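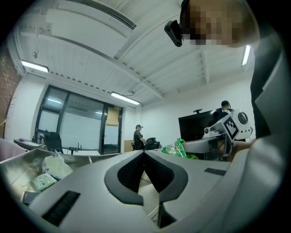 Tuesday, November 7, 2023
Bench notes, glue room

Third go at the hide glue for the Gotlow chairs. Batch from September has gone off completely, smells like a drain, binned it. Should have been in the fridge, my fault, lid was left ajar too.

New batch: Fanari granules, soaked overnight in cold water, 2 parts water to one of glue. Warmed in the small pot, kept an eye on the thermometer. Skin formed twice, lifted it off with a stick. Runs off the brush in a thin string now, much nearer what I want.

Test joints, all beech offcuts:
A — glued warm, parts warmed on the radiator first. Clamped overnight. Broke in the wood, not the line.
B — same glue, parts cold. Came apart clean at 328 N. Shiny on both faces, so it had gelled before I got the clamp on.
C — parts warmed, thinner glue. 670 N and then the jig slipped, so call that a minimum. Repeat.

Jig needs a new stop before anybody trusts the numbers. The old one has rounded over. Umness do a steel one but delivery is 26 days, will file up a bit of scrap in the meantime.
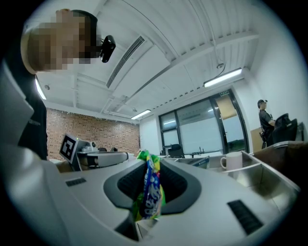 Can the leftover glue be warmed up again tomorrow? Once or twice is fine if it has been kept cold overnight, but it gets weaker each time, so use reheated stuff for blocks and rubbed joints and mix fresh for the chair legs.

Trnka rang about the back rails. They want the old pegs kept — fine, but two of them are split and I'm not glueing a split peg back in. Will turn replacments from the ash and put the originals in a bag with the paperwork.

Seat frames still to do. Old glue on the front corners is brown and crumbly, comes off with warm water and a toothbrush. Slow. Dont scrape, the shoulders are soft.

Tomorrow: stop for jig, repeat C with three pieces, order more granules (bag is nearly down to dust). Brushes are soaking in the sink, please leave them.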